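Re: End-grain block floor, oil or lacquer?

grodik_fan
Moving into a flat over the old Hudar works. 392 square feet of wood block floor. Oil or lacquer?

tulell76
Oil. Lacquer looks great until the first chair moves.

mopandbucket
Disagree. I lacquered mine 2 years ago and it's fine. I also own slippers, which may be the difference.

tulell76
Slippers are not a finish.

grodik_fan
Henriques quoted me $764 for lacquer, $189 for a tub of oil and my own knees.

mopandbucket
Price your knees first.

tulell76
Blocks move with the seasons and lacquer doesn't care to. Try the oil in a closet on Saturday, then decide. 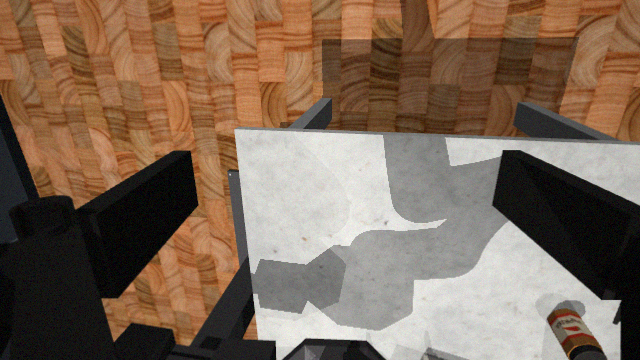 And sweep before you open the tub. Ask me how I know.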